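Wanted: people who don't believe in storage bins

Purklow is looking for participants for a home sorting study that starts in September. We will say up front that we are not sold on the subject. Every store sells a bin that promises to fix your hallway, and most of us own several that now hold other bins. We would like to know whether a plain one with tall sides does anybody any good.

What you would do

You come in for two sessions of 21 minutes each. You get a table, a bin and a pile of household things, and you put the things away however you like. Then you find a few of them again when we ask. Between sessions you keep a short diary at home. Sigrún Thygesen reads the diaries and has a low opinion of the phrase "everything in its place," so please leave it out.

Who we want

Adults who share a home with at least one other person. Messy is fine. Tidy is fine too, though we may ask you to prove it. If you sell organizing products or have a channel about them, please sit this one out – we have had 11 of those already and learned mostly about labels.

What you get

A $300 grocery card after the second session. Come to only one and you get bus fare. There is no coaching and no certificate, and you don't keep the bin.

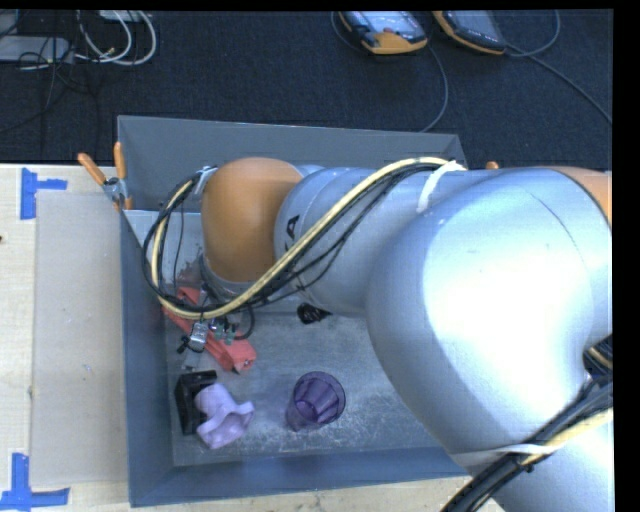

2 min read

The bin is gray with tall, flat walls, and it stands on a pale wooden tabletop. Frida Lund thinks walls that high just hide the mess from whoever made it. Oddur Laxdal thinks hiding it is the whole point. We expect you to side with one of them by the end, or to tell us they are both wrong.

To apply, write to Ea Snorradóttir at the Purklow front desk with a few lines on the worst drawer in your home. Photos of the drawer are welcome. Photos of it after you cleaned it up for us are not. Replies go out by 5 p.m. on the day we read your note.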